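Skonen Adds Mail-In Lens Check and 26 Store Pickup Points for Its Bamia Swim Goggles

By Maricel Soriano, Skonen Press Office
May
4 min read

Skonen, the swim gear retailer, is changing the way it sells and supports its Bamia line of swim goggles. Starting this month, customers who order Bamia goggles online can pick them up at 26 partner stores, try them on at the counter, and hand them back on the spot if they do not fit. The company is also opening a mail-in lens check for goggles that have already been used.

The Bamia line is sold in two models. The Bamia Amaral is a training goggle with a soft gasket and a wider lens, meant for people who swim laps several times a week. The Bamia Durau is a low-profile racing goggle with a firmer seal and a set of nose bridges in different widths. Both come in clear, smoke, and blue lenses. The Amaral is also sold in a prescription version, with the left and right lenses ordered separately.

Fit is the main reason goggles come back to Skonen. A pair that seals well on one face will leak on another, and until now an online customer had to mail the goggles back and wait for a refund before trying the next size.

"People were buying three pairs to keep one," said Maiara Cordeiro, who manages the swim category at Skonen. "That ties up their money, and we end up with a lot of opened boxes. A counter with a mirror takes care of most of it."

How pickup works

At checkout, the customer picks a store from the list and chooses one main model and, if wanted, one backup in a different size or bridge. Only the main pair is charged. Both pairs are sent to the store and held for two weeks. The customer tries them on, keeps one, and leaves the other. If the backup is the better fit, store staff switch the order at the register and any price difference is charged or refunded to the same card.

Pickup orders placed before 2 p.m. leave the warehouse the same day. There is no pickup fee and no minimum order. Prescription lenses cannot be sent to a pickup store, as each pair is put together to order. They will keep shipping to home addresses only.

Gift cards and store credit can be used on pickup orders. Discount codes can be used too, one per order. Team orders are handled separately and should go through the club desk as before.

Lens check by mail

The lens check is for customers who have had their goggles for a while and are seeing fog, haze, or small leaks. The customer fills out a short form, prints a label, and mails the goggles in a padded envelope. Skonen looks at the anti-fog coating, the gasket, the strap, and the bridge, then sends back a one-page note with the result.

If a strap or bridge is worn, it is replaced at no charge during the first year. If the coating has rubbed off, the customer can choose between a re-treatment and a credit toward a new pair. Goggles that cannot be repaired are returned as they are unless the customer ticks the box for recycling -- the form asks about this up front.

Skonen tried the service earlier this year with 100 customers who had signed up through the company newsletter. The most common finding was a worn coating, usually on the inside of the lens where it had been wiped with a finger or a towel. Care cards packed with new goggles have been rewritten as a result. The new card tells owners to rinse the lens in cool, clean water, shake it, and let it air dry out of the sun.

"We had that advice on the old card, but it was in small type at the bottom," Cordeiro said. "Now it is the first line."
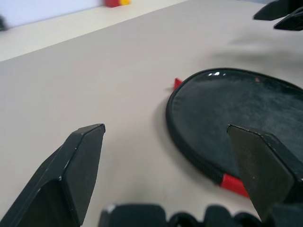
Black gripper fingers over a pale gray tabletop.

Returns and prices

The return window for all Bamia goggles bought online is now 60 days, counted from the day of delivery or pickup. Goggles may be tried in the pool during that time. They should be rinsed and dry when they are sent back, with the case and any extra bridges included. Pairs with scratched lenses may be refused, though a scratch found on arrival should be reported right away and will be handled as a defect.

Prices for the Amaral and the Durau stay the same. Spare straps and bridge sets, which used to be sold only in multipacks, are now also sold one at a time. Replacement cases will follow later in the season. The junior size of the Amaral is out of stock in blue and is expected back before the summer break -- customers can leave an email address on the product page to be told when it returns.

Orders placed before the change keep their original terms, except for the longer return window, which applies to any pair still inside the old one. Customers do not need to do anything to get the extra time.

Pickup stores are listed on the Skonen site by zip code, along with counter hours. Some of the stores are inside swim clubs and may ask visitors to sign in at the front desk. A photo ID and the order number are needed to collect a package. A friend or family member can collect it if their name was added at checkout.

About Skonen

Skonen sells goggles, caps, suits, and training gear for pool and open-water swimmers. It sells through its own online store and through partner shops and swim clubs.

Press contact: Maricel Soriano, Skonen Press Office. Product samples and lens color charts are available to reviewers on request.

Contact | Press | Shipping and Returns | Copyright Skonen. All rights reserved. | Back to top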